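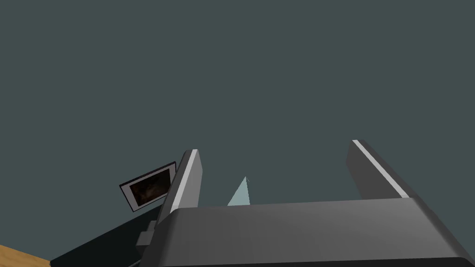

3. Règles de bonne pratique pour la caméra de poignet en simulation

3.1 Objet et portée

Les règles présentées dans cette section concernent les épisodes de manipulation produits dans un environnement intérieur simulé, avec une caméra virtuelle solidaire du poignet. Elles ont été rédigées à partir de 626 épisodes générés sur le banc logiciel Parri, puis relus image par image par deux annotateurs. Elles ne traitent ni de la planification de trajectoire ni du contrôle en effort, abordés en section 5.

Nous employons le verbe « doit » pour une exigence dont le non-respect entraîne le rejet de l'épisode, et « devrait » pour une recommandation. Un écart à une recommandation est admis s'il est consigné dans la fiche de l'épisode. Cette convention reprend celle du guide interne de Kelitley, rédigé par Tamsin Dunstan et Panagiotis Kadrić, que nous avons simplifié sur deux points : la fiche tient en une page, et les motifs de rejet sont choisis dans une liste fermée.

3.2 Pose de la caméra

La transformation entre la caméra et le poignet doit être fixée avant le premier épisode d'une série et rester identique jusqu'au dernier. Toute modification ouvre une nouvelle série, même lorsqu'elle paraît négligeable à l'écran. Lors d'une première campagne, une correction de l'orientation avait été appliquée au milieu d'une série sans être signalée ; 17 épisodes ont dû être retirés après coup, faute de pouvoir rattacher chacun à la bonne pose.

Les deux doigts doivent être visibles lorsque la pince est ouverte. L'espace qui les sépare doit l'être également, car c'est là que les annotateurs vérifient l'absence ou la présence d'un objet saisi. Le corps de la pince peut occuper une part importante du bas de l'image. Nous n'avons pas fixé de limite chiffrée à cette occupation, les essais menés avec plusieurs seuils ayant donné des résultats trop dépendants de la tâche.

3.3 Contenu visuel de l'arrière-plan

Un mur uni facilite la lecture du contour des doigts, mais il fournit peu de repères pour estimer le déplacement du poignet. Chaque série devrait donc comporter au moins un élément fixe du décor visible au début de l'épisode. La figure 2 illustre un cas que nous jugeons acceptable : le mur est uniforme, mais un petit cadre accroché à gauche et le haut d'un canapé sombre donnent deux repères distincts. Les doigts sont ouverts et aucun objet n'est saisi.

On notera que le cadre apparaît incliné. Cette inclinaison ne constitue pas un motif de rejet. Les annotateurs ne doivent pas redresser l'image ni la recadrer avant l'examen, même si la lecture en serait plus confortable.

Les éléments du décor dont la couleur est proche de celle de la pince demandent plus d'attention. Le canapé de la figure 2, presque noir, jouxte un corps de pince gris foncé. Les arêtes claires des doigts restent nettes sur le mur, et le contour du corps demeure lisible. Lorsque ce n'est plus le cas, l'éclairage de la scène devrait être revu pour toute la série et non pour le seul épisode concerné.

Figure 2. Vue simulée depuis le poignet, pince ouverte. Le cadre et le canapé servent de repères fixes. 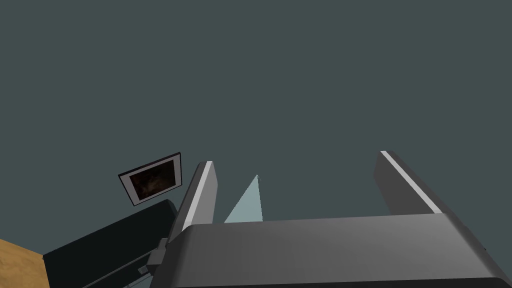

3.4 Éléments non identifiés

Un annotateur doit pouvoir déclarer qu'il ne sait pas nommer un élément. La forme triangulaire bleu pâle visible entre les doigts dans la figure 2 a ainsi reçu l'étiquette « indéterminé ». Elle touche le bord supérieur du corps de la pince, ce qui ne suffit pas à établir sa nature. La même règle vaut pour le contenu du cadre, trop sombre pour être reconnu.

L'étiquette « indéterminé » ne doit pas être remplacée par une supposition lors de la relecture. Si le fichier de scène permet de lever le doute, la correction est portée dans un champ séparé et l'étiquette d'origine est conservée.

3.5 Relecture et archivage

Chaque lot de 200 épisodes est relu par une personne qui n'a pas participé à sa génération. Dans notre étude, ce rôle a été tenu par Elsie Mahuika, puis par Flynn Prendergast à partir du mois d'août. Les désaccords ont été tranchés en séance, avec la fiche sous les yeux, et la décision a été ajoutée à la fiche. Les fichiers de scène, les poses de caméra et les fiches sont archivés ensemble dans Pristum pendant 90 jours au minimum avant toute suppression. Les épisodes rejetés suivent la même règle et gardent leur motif de rejet.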